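视光门店实务 第四讲 隐形眼镜初次验配与复查沟通

课堂讲义(随堂发放,2024年10月23日)

各位同学,上一讲我们把角膜曲率和镜片基弧的关系讲完了,课后有好几位同学跑来问我,说数据都会读了,可是真的坐在顾客对面,还是不知道第一句话该说什么。这个问题问得很好,我当年实习的时候也是这样,仪器用得挺顺手,一开口就结巴。所以今天这一讲,公式少一些,话多一些,请大家把笔放松,听到有用的再记。

一、问诊:先听,再问

初次来配隐形眼镜的顾客,心里多半已经有一个想法了。有人是因为打球嫌框架镜碍事,有人是要拍婚纱照,也有人戴了很多年,中间停过一阵子,现在想重新开始。这几种人需要的东西很不一样,可是他们进门时说的话往往一模一样:“我想配隐形。”所以我总劝大家,不要急着把人领到验光椅上,先坐下来,问一句:“您打算什么时候戴、戴多久?”

这一句话里其实藏着两件事。一是每天的佩戴时长,二是每周的佩戴频率。一周只戴一两回的人,日抛通常比较合适,护理液开了封放着不用,反倒容易过期。天天要戴的人,就要把日抛和月抛的费用、护理习惯一起摆出来谈。

接下来要问的内容,我列在下面,大家不必照着念,顺着聊天的意思带出来就好:

以前有没有戴过,戴的是哪一类,为什么停
眼睛有没有发过炎,有没有做过手术
有没有过敏性鼻炎或者季节性眼痒
正在用什么药,包括眼药水
工作环境,空调房、粉尘、长时间看屏幕都要记下来
平时洗手方不方便(在工地、在车上的人,这一条特别要紧)

关于用药,多说两句。有些抗过敏药和治痤疮的药会让泪液变少,顾客自己不觉得那和眼睛有什么关系,你不问,他绝对不会主动讲。问的时候语气要平常一点,像拉家常那样,别让人家觉得在审他。如果顾客说不清药名,请他下次把药盒带来,在病历上写一句“待补”,千万别空着。

二、检查的顺序

裂隙灯检查一定要放在试戴之前。这话我每年都讲,每年都有人在实操考核里忘掉。角膜有没有点状染色,结膜有没有充血,睑缘干不干净,翻开上眼睑看看有没有乳头增生,这些都要在戴镜之前记录下来。不然戴完以后发现有问题,你就说不清是原来就有的,还是镜片带来的。

泪膜破裂时间,软镜片会吸附荧光素钠,所以染色检查做完之后,要用生理盐水把眼睛冲洗干净,稍等一会儿再试戴。考试的时候有同学染完色直接就把镜片放上去了,镜片变成了黄绿色,只好换一片新的。这个错误犯一次就记得住,不过最好在我的课上犯,别在顾客身上犯。

验光度数要换算。框架镜度数超过四个屈光度(也就是大家平常讲的400度)的时候,顶点距离的影响就不能忽略了。近视顾客换成隐形眼镜,度数会略低一些,远视则正好相反。换算表在实习手册的附录里,请打印一份贴在自己的工位上。

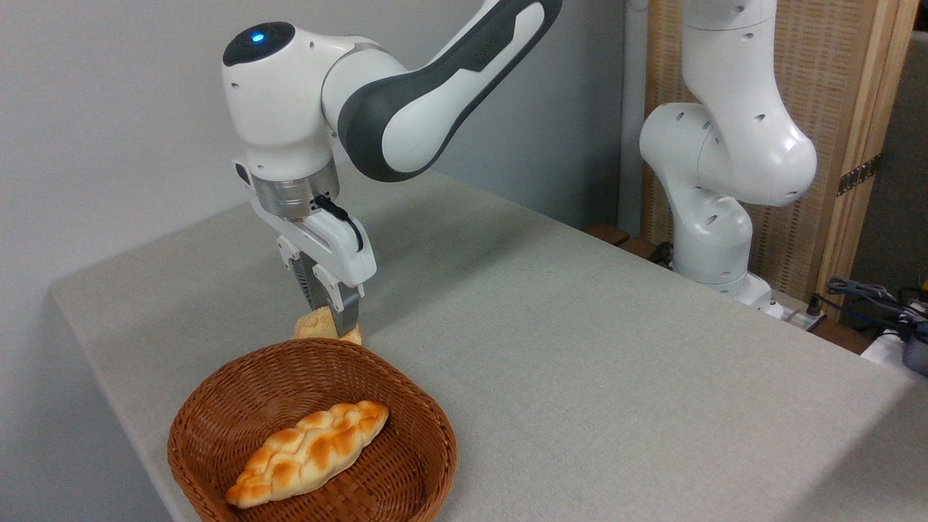

散光的部分,我们下一讲专门讲环曲面镜片,今天只需要记住,散光低、对视力要求也不太高的顾客,可以先用等效球镜试一试,但是一定要让顾客自己看过远处和近处,再问他满不满意。视力表上的数字好看,人坐到电脑前面觉得字有重影,那还是不行的。

三、试戴与评估

镜片戴上去以后,先让顾客安安静静坐一会儿,一般十五分钟左右,等泪液分泌稳定下来再看。评估时看三样:中心定位、移动度、覆盖度。移动太大,顾客会觉得有异物感,眨眼后视力忽清忽糊;移动太小,镜片贴得太紧,泪液交换不好,刚戴上反而觉得很舒服,问题要过几个小时才出来。所以请大家记住,“舒服”两个字不能代替裂隙灯下的观察。

可以做一个下眼睑推动试验,用手指轻轻推下眼睑,看镜片是不是容易推动、能不能顺利回位。动作要轻,指甲要短。留长指甲的同学,实操课之前请剪掉,我会检查的。

本学期的实操课用三种试戴片:Beltia 日抛、Ledel 月抛,还有 Taheri 的环曲面试戴组。三个品牌的包装开启方式有点不一样,第一次用的时候请先看说明,别硬撕,镜片边缘撕坏了,戴上去会划伤角膜。每开一片都要在登记本上写明批号和有效期,用完当场丢弃,不得回收再用。

四、教顾客摘戴

这是最花时间的环节,也是最见耐心的环节。有的顾客五分钟就会了,有的顾客坐一个下午,眼睛揉得通红,还是戴不进去,心里又急又不好意思。这个时候你要是看手表,人家马上就看出来了。宁可请他改天再来,也不要勉强。

步骤大家都会背,我只提几处容易漏的地方。洗手要用不含油脂和香精的洗手液,擦手要用不掉毛的纸巾。先分正反面,再戴。总是从同一只眼睛开始,习惯从右眼开始就一直从右眼开始,这样左右不容易弄混。化妆的顾客,先戴镜片再化妆,先摘镜片再卸妆。这一句请让顾客自己复述一遍,听他说出来,才算是教会了。

镜片和镜盒都不能碰自来水,戴着镜片也不要游泳、淋浴。很多人听到这里会笑,说哪有那么严重。你可以跟他讲棘阿米巴角膜炎,讲的时候平和一点,把道理说清楚就够了,不用拿照片吓人。还有就是不要戴着睡觉,午睡也算睡觉,这个请务必讲到。

顾客一定要在店里独立完成摘和戴各至少2次,才可以把镜片带回家。能戴不能摘,是最麻烦的情况,半夜打电话到店里来的,多半就是这一类。

五、价格怎么谈

有同学觉得谈价钱是销售的事,验光师不该管。我倒觉得,顾客最信任的就是刚刚给他检查过眼睛的人,你把话说明白了,他心里踏实。

我们拿一道简单的账来算。假设一位顾客天天佩戴,全年用日抛要花3,000元,用月抛加护理液要花2,000元,两者一年相差一千元。不要只报总价,要把这一千元换来了什么讲给他听:不用护理液,不用清洗镜盒,出差方便,每天都是新的镜片。然后就让他自己选。他要是选月抛,也很好,你就把护理步骤教仔细,三个月换一次镜盒,护理液每天更换,不能在旧液里添新液。

请大家千万不要替顾客判断他“买得起”什么。穿得朴素的人不一定想省钱,穿得讲究的人也不一定愿意多花,把选项摆平了讲,对谁都一样。

六、复查安排

复查分4次:戴后一周、一个月、三个月、六个月,之后按每半年一次继续。一周那一次最容易被顾客省掉,他觉得没有不舒服,何必跑一趟。所以预约要在他离店之前就定好,写在卡片上交到他手里,口头说“有空来看看”是不管用的。

复查当天请顾客戴着镜片来,最好已经戴了几个小时,这样才看得出真实的状态。眼睛正在红肿疼痛的除外,那种情况要请他立刻摘掉,把镜片和镜盒一起带过来,尽快转诊眼科,不要在店里自行处理。转诊单怎么写,我们到二月的实习动员课上再细讲。

实习单位方面,Drilemton 眼镜的门店今年继续接收我们的同学,排班表会贴在实训室门口。去之前请把本讲第一、第四两部分再看一遍,带教老师很看重问诊记录写得全不全。字写得难看没关系,要让别人认得出来。

课后作业

找一位没有戴过隐形眼镜的亲友,做一次完整的问诊练习,把对话整理成一页纸,下周三上课前交。
把自己的问诊记录和同桌交换,互相挑一处漏问的地方,用红笔标出。
预习环曲面镜片的轴位标记,看教材里讲旋转补偿的那一节,把“左加右减”的方向弄清楚。

交作业的时候请写上学号,上回有三份没写名字的,现在还在我抽屉里,请来认领。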